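Gripper notebook, May. Bench 2, morning and part of the afternoon.

Carrying on with the jaw comparison. Same arm as last time, same controller, only the end of the arm changes. Candidates are the stock jaw that came with the Narnov kit and the longer tapered one Keabetswe Ndlovu redrew and printed over the break. Task is the small cube, picked and placed between the tray and the two bowls.

Setup before first run:
Homed all joints twice. Wrist offset came out different the second time, so homed again and kept the third value.
Jaw servo current limit set to 71 percent. At the old setting the servo got too warm to touch after a long hold.
Control loop at 90 Hz. Lindance bus adapter drops packets above that. Ferreira adapter is still out on loan, so no comparison there.
Closed position on the tapered jaw reads 2,657 counts, stock jaw reads 964 lower. Wrote both into the config under separate names. Last time they shared one name and I lost an hour.

Stock jaw first. It closes squarely and holds well once it has the cube, but the body is wide near the tip. Anything close to a tray wall is a problem: the housing touches the rim before the tip is down, the wrist joint loads up, and the controller faults on following error. Tried coming in tilted. Helps on the long sides, does nothing in the corners.

Swapped to the tapered jaw. Four screws, plus redoing the zero. The lower servo bracket has to go on before the finger or the driver won't reach the back screw. Keisha Rosenthal asked for that to be in the build sheet, so: it needs to be in the build sheet.

Clearance is much better. It gets down beside the sloped wall with the wrist nearly vertical, and the corner approach no longer faults. The price is stiffness. The finger flexes sideways under load, and when the cube is off center it gets pushed along the mat before it is gripped.

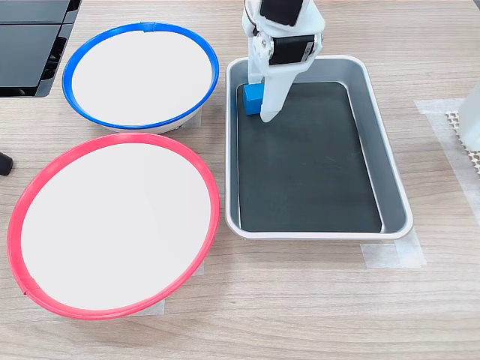 Slowing the last part of the descent reduced the pushing but did not remove it. I think the jaw is closing while the arm is still settling. Added a short wait before the close command and the slip mostly went away, at the cost of a slower cycle. Would prefer to fix this in the trajectory and take the wait out again.

Bowls are less of a test than I expected. Both jaws clear the rims — the release height matters more there than the shape of the finger. Left it where it was.

Logging: Utix recorder stamps the camera stream and the joint stream from different clocks. Offset is steady within a session and changes after a restart. Correcting by hand for now.

To do:
Reprint the tapered finger with a rib down the back, same outer width at the tip.
Ask Keabetswe whether the pad can be softer without changing the zero.
Repeat the corner approach with the stock jaw at the new current limit, to be fair to it.
Get the Ferreira adapter back.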